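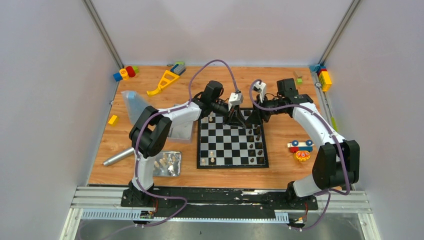

How to Run Your First Correspondence Chess Game by Mail

Correspondence chess is ordinary chess played at the speed of the post office. A decent game takes most of a year. I started one in November against Juraj Bednárik, who has so far used the time to grow a beard and win my knight.

What you need

A stack of postcards, stamps, a notebook, and an opponent with a fixed address. You also want a board that can stay set up, or a good enough notebook that it doesn't have to. Cats have opinions about boards that stay set up.

Step 1. Agree on the clock

Most friendly games allow a set number of days per move, counted from the day the card arrives to the day the reply is mailed. Juraj and I use six. Write the limit down and both sign it. You will feel silly signing it and less silly in spring.

Step 2. Write the card

Each card carries five things: the move number, your opponent's last move, your reply, the date the card arrived and the date you're mailing yours. Repeating the last move looks fussy, but it catches errors while they're still cheap. A proper one of mine reads:

Received Feb 10, 2023. You: 6. Bg5. Me: 6...Be7. Mailed next day.

Print your letters. A handwritten b and a handwritten 6 can be twins, and Sosina Workneh once spent two weeks defending a square I wasn't attacking.

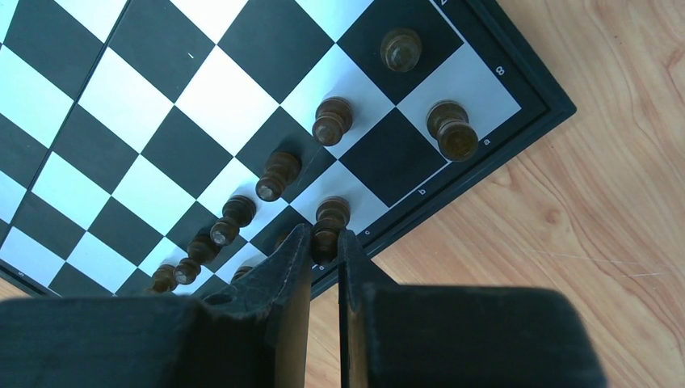
What if a card gets lost in the mail?

Wait until a reply is well overdue, then send the same move again on a new card marked "repeat." The clock starts when the repeat arrives, and the move can't be changed.

Step 3. Keep a log

Copy every card into the notebook before it leaves the house. Write the whole game so far at the top of each new page – tedious, yes, and it has saved me from at least one illegal castle.

Step 4. Use "if" moves

When a reply is obvious, offer the next move in advance: "If 7. Bxf6, then 7...Bxf6." It saves a round trip and two stamps. Check it twice, because your opponent may hold you to it, and Juraj certainly will.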